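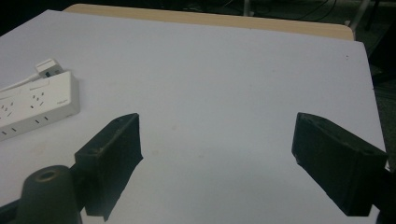 Stukance Desk Items

Stukance is a picture set of small household and office things on a worktable. This part covers power strips. It holds 2954 pictures, sorted into 40 folders, one folder per table setup.

Contents
pictures/ – the pictures, in JPEG
notes.csv – one line per folder: item, color, table surface, who checked it
splits/ – train and test lists, by folder

Labels
Each item has one main label. A multi-outlet extension board is always "power strip", whatever its length. Loose cables on the floor are labeled "cable" only in the test list. We ran out of time for the rest.
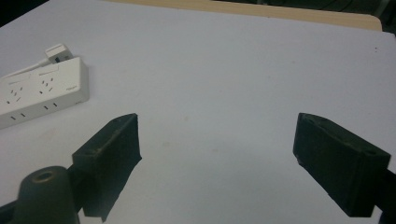
Position is given as left, center or right, plus a yes/no column for "angled". An item counts as angled when its long side does not line up with the table edge. Small marks and smudges on the surface are not labeled.

Known problems
White items on white tabletops have weaker outlines, so check those masks before using them. Ildikó Bíró redid 200 of them in November. Folder 5 has two lines in notes.csv – use the second.

Credits
Labels: Ildikó Bíró, Máté Magyar
Folder checks and splits: Clémence Tessier

Send corrections to Máté with the folder number and the file name.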